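Storing dahlia tubers in an unheated garage?

I dug up 24 dahlias in October and our garage in Garside gets down to 19 degrees some nights. Will they make it in paper bags?
Posted by ernum_gardener

No, they'll freeze. Anything under 32 and they turn to mush. Put them in a basement or a closet on an outside wall. I pack mine in barely damp peat and check once a month.
Posted by rulbyroots

Agree with the basement. I lost 15 one winter in a shed. Cut off anything soft before you pack them – rot spreads fast.
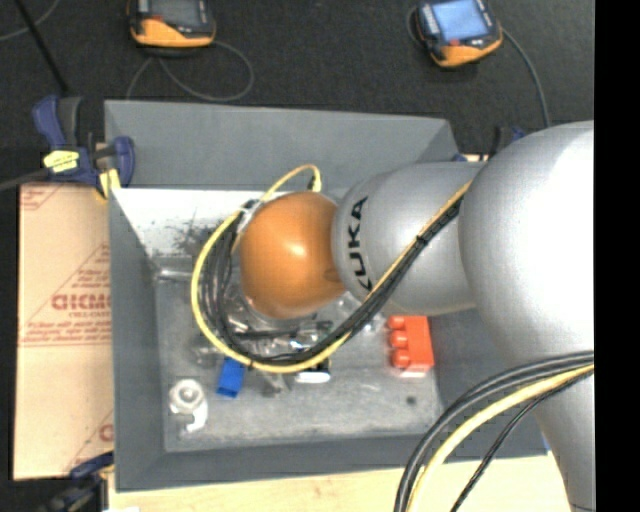
Labels are worth doing too. I write the variety right on the tuber with a marker, as tags fall off in the box. If they look shriveled in January, mist them lightly and close the lid again.
Posted by osness384

just buy new ones in spring, less trouble
Posted by mudboots19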